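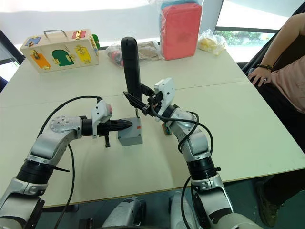

Have you ever wondered what's hiding inside a little gray box? I have! When I was a kid I opened everything that had screws in it (my grandmother's kitchen radio never forgave me). I still love it, and I want to tell you how those boxes work.

Grown-ups call a box like this an enclosure. That's a fancy word for a case that keeps dust and fingers away from the parts inside. The parts usually sit on a circuit board, a thin flat plate with tiny metal paths running all over it. Electricity follows those paths the way you follow the hallways at school.

So how does the lid stay on? Screws, mostly. 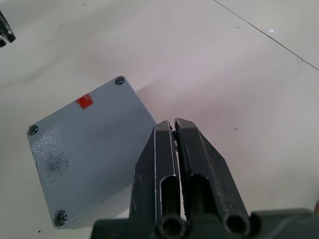
Look closely at a screw some time and you'll find a ridge winding around it, like a slide at the pool. That ridge is called the thread. When you turn the screw, the thread pulls it down into its hole, a tiny bit with every turn. Lots of screws have a cross cut into the top, and for those you need a screwdriver with a cross-shaped tip. If the tip is too small it slips and chews up the metal — I've ruined plenty that way.

Then there's the handle. A fat handle makes turning easier than a skinny one, and you can try that at home with a marker and a pencil. Roll each one between your fingers while a friend holds the other end. Which one wins?

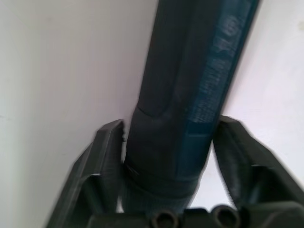
Fikri Pangaribuan wrote to tell me that a good grip matters just as much as a fat handle, and that soapy hands lose every time. Good point, Fikri! I tried it at the sink and dropped my screwdriver 3 times.

One more tip: put your screws in a cup as they come out. They roll, and they love the space under the fridge. 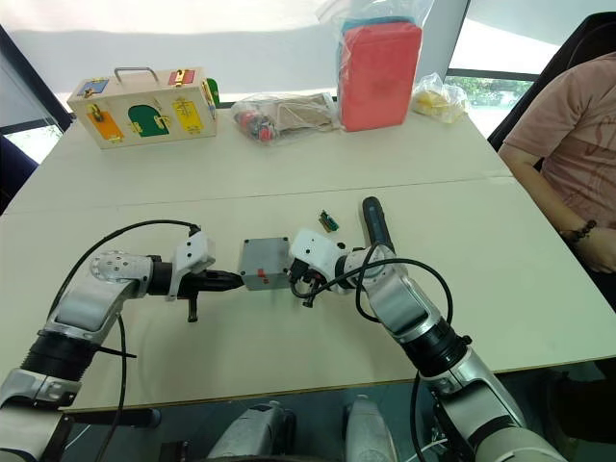
Can I open any box I find at home?

Ask a grown-up first, every time. Anything that plugs into the wall stays shut, even when it's unplugged, and so does anything with a battery sealed inside. An old flashlight is a great one to start with. Take the batteries out before you begin!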